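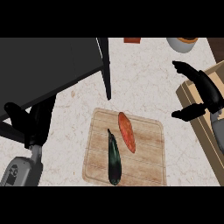

Skernetti: opening and closing lines for a small basketball league

Hi, and thanks for stopping by! Skernetti is my collection of betting lines for the Fendden Basketball League, which has 26 teams and gets almost no attention outside the towns it plays in. I follow it anyway (my brother-in-law played a season for Drarbridge and I got hooked), and I wanted to know how far the point spread moves between the first number posted and tip-off. I couldn't find that anywhere in one piece, so I started typing it in myself.

Current version is 2, last touched Sunday, June 2, 2024.

What you get

There's one file, games.csv, with a row for each of 714 games. Playoffs are included and flagged in the "stage" column. Preseason is left out completely, because half of those games never had a line and the other half had one that looked like somebody rolled dice.

Columns

game_id: my own numbering, means nothing to anyone else
date: local date at the home arena, not yours
home, away: team names as the league spelled them that season
open_spread: first spread I could find, from the home team's side, so a minus sign means the home team was favored
close_spread: last spread before tip-off
open_total, close_total: same idea for points scored by both teams
home_pts, away_pts: final score with overtime
ot: yes or no
stage: regular or playoff
note: whatever I felt like writing down

Blank means I don't have it. A zero in a spread column is a real pick'em, so please don't fill blanks with zeros! I did that in the first version and spent a whole weekend wondering why everybody was suddenly so evenly matched.
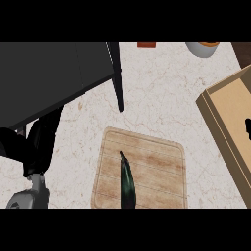
Marble countertop with a dark gray appliance on the left and a cardboard box on the right.

Where the numbers come from

Scores are from the league's box scores. The lines I copied by hand from public odds pages, always at the same two points: when a game first showed up, and inside the last 30 minutes before tip-off. If I missed that window (dinner, kids, a dead phone), the closing spread is blank and the note says "missed close". I never went back and guessed.

Saqib Sethi wrote the script that checks my typing. It's called apaza.py, and it complains when a total looks silly or when a team is listed as playing itself, which I managed more often than I'd like to admit. Run it from the same folder as the CSV:

python apaza.py games.csv

If it prints nothing, you're good.

Things that will trip you up

Drarbridge changed its name in the middle of a season and then changed it back. I kept both spellings in the file, so group them yourself before you count wins.

Neutral-court games still have a "home" team, whichever one the league listed first. Look for "neutral" in the note column. I'm fairly sure I caught them all, but if you find another, tell me.

Opening lines aren't all from the same book. When two pages disagreed, I took whichever posted first, so a half-point move might just be two shops having different opinions. Don't build a betting system on half a point. Don't build a betting system on this file at all, really. I made it to look at line movement and have something to argue over, and it's way too small for much else.

Fixes and additions

Theresia Plattner sent in a big batch of playoff corrections and they're all merged (thank you, Theresia, you have the patience of a saint). If you want to send some too, open an issue with the game_id, the wrong value, the right one, and a link to where you saw it. I don't take corrections from memory, including my own.

The next update should come in September, once I've cleaned up the overtime column.

License

Use it however you like, just mention Skernetti if you publish something with it. And send me a link, I'd love to read it!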